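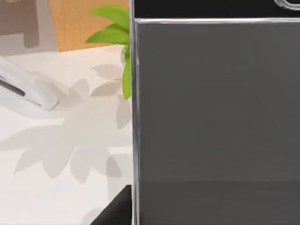
Grenham Shared Kitchen: Progress Report to the Stadell Fund

Submitted Jan 16, 2022
Prepared by Ravindran Iyengar, Program Manager

Summary

The kitchen is open and in regular use. Seven food businesses now hold a standing booking, and several others book by the shift. Spending is within the approved budget except for plumbing, where we went over and covered the difference from the equipment line with your written approval. The training side of the project is behind schedule. We explain why under Training and ask for one change to the grant terms at the end.

The building

The lease on the former Dalisay bakery was signed before this reporting period, and the county accepted our floor plan with two corrections. We had to move the hand sink closer to the prep area and add a floor drain near the dish station. The drain was the expensive part. The slab turned out thicker than the old drawings showed, and the plumber had to bring in a second crew to cut it. That held up the flooring, and the flooring held up the final inspection.

We passed the final inspection on the second visit. The first visit found a gap in the wall covering behind the range and a missing thermometer in the reach-in cooler. Both were fixed the same week. The permit is posted by the entrance and is good for one year.

The landlord replaced the back door at his own cost. The parking area still floods near the loading ramp after heavy rain. He has agreed to look at it in the spring, but we do not have that in writing.

Members and bookings

We received 59 inquiries during the period. Most came from people who now cook at home and want to sell beyond what the home-food rules allow. A good share of them were not ready to sign up, usually because they had no insurance or no business license yet. We give everyone who asks the same one-page list of what they need, and a number of people have come back after working through it.

Current standing members include a tamale maker, two bakers, a hot sauce company, a caterer, a woman who makes meals for new parents, and Cereleck, which makes frozen dumplings and is the largest user of the space. Cereleck has started selling through the Grenham grocery and has asked for more freezer shelves. We have told them we can't promise more until we see how the other members use theirs.

Evenings and early mornings are busy. Midday is quiet, and we have lowered the rate for shifts between lunch and late afternoon to see if that helps. It has brought in one new member so far. It has also caused some grumbling from the early bakers, who feel they are paying extra for hours no one else would want. We plan to look at the whole rate sheet again after a full quarter of numbers.

The deposit for new members is $200. Two applicants told us this was too much to pay at once, so we now let people split it over their first two months. No one has missed a payment.

Shared storage has caused more disagreements than anything else. Dry goods were getting moved and labels were falling off. Each member now has an assigned section with a lock, and anything left on the prep tables at the end of a shift goes into a bin by the office. The rules on labeling were rewritten in shorter sentences and translated into Spanish.

Training

The grant calls for a food safety course and a short course on pricing and record keeping. The food safety course ran once, with 30 people enrolled. It was taught in English with Spanish handouts. The comments afterward were clear that handouts are not enough, and several people asked for a class taught fully in Spanish. We have found an instructor who can do this and who is certified to give the exam.

The pricing course has not run. The instructor we had lined up took a full-time job outside the county, and the delay in opening meant we had no kitchen to hold it in during the dates he could offer. We now plan to offer it in March, in two evening sessions. The material is written. It covers what an ingredient really costs per batch, how to count your own hours, and what to keep for taxes. One of the bakers went through a draft with us and found that she had been selling her rolls for less than the cost of the butter and flour, so we expect it to be useful.

Spending

Rent, utilities and insurance came in as planned. Plumbing went over for the reasons given above. Equipment came in under, mainly because we bought the mixer and the work tables used from a school that was closing its cafeteria. The mixer needed a new bowl guard before we could put it in service. The training line is mostly unspent and will stay that way until the spring classes.

Gas use is higher than we budgeted. Part of this is the make-up air unit, which runs whenever the hood is on. We have asked members to turn the hood off when the range is not in use and have put a reminder in the closing checklist.

Problems still open

The dish machine stops in mid-cycle from time to time. The service company has been out twice and has ordered a part. Members are using the three-compartment sink when this happens - it slows down the end of the shift, and we have been letting people stay past their booked time without charge.

The online calendar allows two people to book the same oven. For now, staff check each booking by hand. The software company says a fix is coming but has not given a date.

Request

We ask that the deadline for the training line be moved to the end of the next reporting period, with no change in the amount. We also ask to use part of that line to pay the Spanish-language instructor, which the original budget did not include. A revised budget page is attached.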